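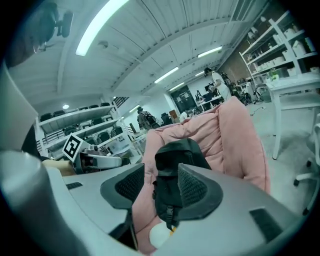

荷物の小部屋から 春の号

皆さま、こんにちは。カタリナ・レイタン(Catarina Leitão)です。日本語で長い文章を書くのはまだ緊張しますが、編集の方に「今回は小さな袋の話を書いてください」と頼まれましたので、ゆっくり書いてみます。読みにくいところがありましたら、どうぞお許しください。

私は旅行のとき、大きなかばんよりも、その中に入れる小さな袋のことを長く考えます。二月にクンベルグへ出かけたときも、出発の前の晩に、袋を出したり入れたりして、寝るのがとても遅くなりました。母は昔から「かばんは一つ、心配も一つ」と言いますが、私の場合、袋の数だけ心配があるようです。

いちばんよく使うのは、黒い布の小袋です。上にふたがあり、前にベルトが一本通っていて、下のほうのプラスチックのバックルでとめます。この形のよいところは、中身が少ない日も多い日も、ベルトの長さで調節できることです。私は鍵、目薬、折りたたんだ買い物袋、それから小さいノートを入れています。ファスナーの袋も持っていますが、冬に手袋をしていると、小さなつまみがなかなかつかめません。バックルなら、手袋のままでも指で押せます。

気をつけることもあります。黒い袋は、暗い色のかばんの中で本当に見えなくなります。私はアワンの駅で鍵が見つからず、改札の横で荷物を全部出したことがあります。後ろの方が待っていてくださって、大変恥ずかしかったです。それからは、黒い袋のとなりに必ず明るい色のものを入れるようにしています。

その役目に合うのが、キルティングの柔らかい袋です。ピンク色など、はっきりした色をおすすめします。中に綿が入ってふくらんでいますから、めがねや小さい瓶など、こわれやすいものの横に置くと安心です。場所を取るという欠点はありますが、私はセーターを一枚減らして、その分の場所をキルティングにゆずりました。寒い日は少し後悔しました。

詰める順番は、人によって考えが違うと思います。私のやり方を書きますと、まず柔らかいものを底にしき、その上に重いものを置きます。黒い小袋は最後です。寝かせないで、立てて入れてください。立てておくと、ふたとベルトが上からすぐに見えますし、片手で持ち上げることができます。ふたの布は使っているうちにしわになりますが、アイロンは布を傷めることがありますので、私はかけません。気になるときは、薄い本を一晩のせておきます。

手入れについて、読者の方から質問をいただきました。「バックルのついた袋は洗濯機で洗えますか」というものです。私は手で洗っています。バックルをはずし、ベルトをのばして、ぬるい水でやさしく押します。ベルトの裏側にほこりがたまりやすいので、古い歯ブラシでこすってください。かわかすときは、ふたを開けたまま、逆さまにつるします。キルティングのほうは、しぼると中の綿がかたよりますから、タオルではさんで水を取り、平らなところでかわかします。かわくまで二日かかることもありますので、旅行の前の日には洗わないでください。これは私の失敗から申し上げています。

さて、お知らせです。テルンウッドの集会室で「小さな袋の会」を開きます。自分のかばんを一つ持ってきていただき、中身を机に出して、もう一度いっしょに詰め直す会です。上手に詰める競争ではありませんから、散らかったままのかばんで来てください。定員は16名、参加費は940円で、お茶とお菓子がつきます。使わなくなった袋の交換もしますので、お家にある方は3つまでお持ちください。洗ってあるものをお願いいたします。

お申し込みは、パーキエの受付にある用紙にお名前を書いて、箱に入れてください。会の日時は、用紙の上のほうに書いてあります。お子さまといっしょの方は、その欄に丸をつけていただけると、いすの準備の助けになります。

次の号では、靴を入れる袋について書くつもりです。よい方法をご存じの方は、受付にメモを残してください。漢字にふりがながあると、私はとてもうれしいです。

2019年4月17日
カタリナ・レイタン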